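Svitlana Harasym
November 26, 2020

Okay so I have decided this is the week I deal with the clothes. All of them. Wish me luck, it's going to be a thread

Started with the knits because they take up the most room and I'm always the coldest person in any building. Why do I own this many turtlenecks. I don't even like things touching my neck!!

Rule I'm using (stolen from Marta Boiko, who is ruthless): if I haven't had it on since March, it goes in the bag. Sweatpants don't count, they've been on since March

Anyway, the great hanger debate. My mom folds every sweater, always has, says hangers give you shoulder bumps. I hang mine because if it's folded at the bottom of a pile I forget it exists and buy another one

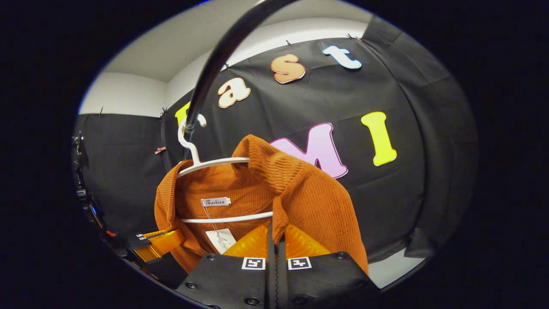

And orange is the color I keep coming back to. Rust, pumpkin, brick, whatever you want to call it. I get talked into gray every winter and then I go looking for something that doesn't make me look like I have the flu

Ribbed knits are the real problem though. They slide. One shoulder goes, then the whole thing is hanging on by hope. Zoia says to fold the sweater in half, lay the hanger on top and tuck the sleeves and body over the bar – no bumps, no sliding. Tried it on four and I'm sold

Also please cut your tags off the day you get home. I found a cardigan with the tag still on and I have NO memory of buying it. It's not even my size

Current count on the donate bag: full. Current count on the "maybe" chair: also full, you can't see the chair anymore

Taking a pie break. If anyone local wears a medium and likes turtlenecks, message me before Saturday, I mean it, I will drop them on your porch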